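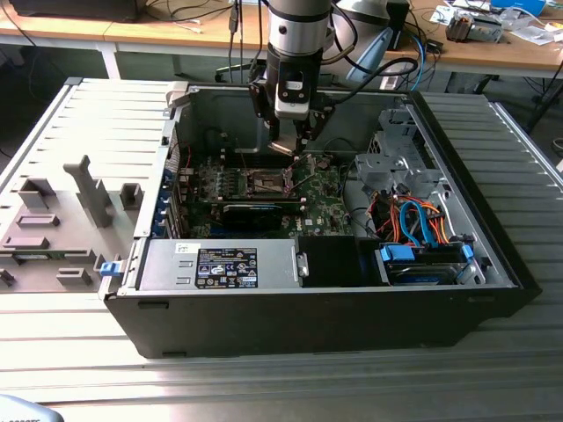

How Heat Moves

Heat is energy that passes from a warmer thing to a cooler thing. It does not pass the other way without help. A refrigerator can move heat from its cold inside to the warmer kitchen, but it has to use electric power to do it.

Heat and temperature are two separate ideas. Temperature tells how fast the tiny particles in a thing are moving, on average. Heat is the energy that passes between two things when their temperatures differ. A cup of water and a full bathtub can both be at the same temperature, but it takes far more energy to warm the bathtub.

Water at sea level boils at 100 degrees Celsius. In the mountain town of Tallau it boils a little lower, and pasta there needs a longer time in the pot. The air presses down less at that height, and particles get out of the water more easily.

There are three ways for heat to move: conduction, convection, and radiation. Most things around you use all of them at once.

Conduction

Conduction is heat moving through a material, or between two things that touch. The particles in the hot part shake quickly. They bump the particles beside them, which start to shake faster and bump the next ones. The particles stay close to where they were. Only the energy travels.

Materials differ a great deal. Scientists give each one a number called its thermal conductivity. The higher the number, the faster heat goes through. Copper has a value close to 400. Window glass is near 1, and still air is much lower than that. 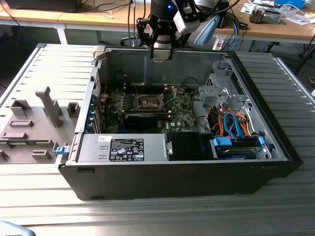
A material with a low value is called an insulator. Wool, foam, cork, and feathers are insulators, mainly on account of the air held inside them. A winter coat does not make heat. It slows down the heat leaving your body. If you put the same coat on a snowman, the snowman would melt more slowly.

Touch can fool you. In a room where everything has been sitting overnight, a steel spoon and a wooden spoon have the same temperature. The steel one feels colder, as it takes heat from your fingers faster. Your skin senses how quickly it is losing heat. It is not a very good thermometer.

Convection

Convection is heat carried by a moving liquid or gas. When air is warmed it spreads out, so the same amount of space holds less of it. The warm air is then lighter than the cool air around it and floats up. Cool air slides in below. The loop continues as long as there is a warm place and a cool place.

The coast at Grudatdale gives a good example. On a sunny morning the land heats up faster than the sea. Air rises over the land, and cooler air blows in from the water. This is a sea breeze. At night the land cools faster, and the wind often turns around and blows out to sea. 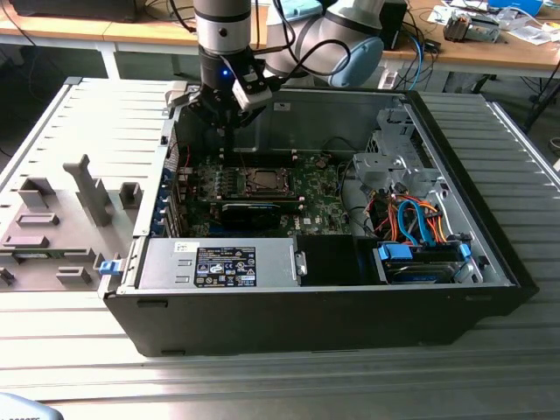
Many machines make heat that they have no use for, and it has to be taken away. A car engine gives its extra heat to a liquid, and the liquid gives it to the air at the radiator. A computer also turns nearly all of its electric power into heat. With the side panel off a desktop tower, you can see the green motherboard with gray sheet metal walls around it. Heat leaves the chips by conduction, and moving air then carries it out of the case. Fans are used when plain rising air is too slow.

Radiation

Radiation is heat carried by waves. These waves belong to the same family as visible light, but most of the ones given off by objects at room temperature are infrared, and our eyes cannot detect them. They need no material to travel through. The Sun's energy crosses empty space this way.

Color matters – a dull black surface takes in most of the light that falls on it, and a shiny surface sends most of it back. At Wornstead the roofs of the market sheds are painted white, and the sheds stay cooler in summer.
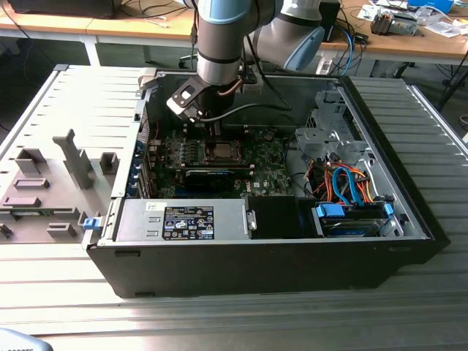
Every object radiates, even ice. A thing that takes in more than it gives off warms up. A thing that gives off more cools down. Clear nights are often colder than cloudy ones for this reason: clouds send some of the radiation back toward the ground.

Try It

You need 2 jars of the same size with lids, warm tap water, a wool sock, and a thermometer.

Fill both jars to the same height. Close them and pull the sock over one. Read the temperature of each jar at the start and again every 10 minutes, and write the readings in a table – one column per jar. Put the lid back on after each reading.

Words to Know

Conductor: a material that heat goes through easily.
Insulator: a material that slows heat down.
Infrared: waves like light that our eyes cannot detect.

Text by Kobina Amissah. Checked by Fuseini Annan.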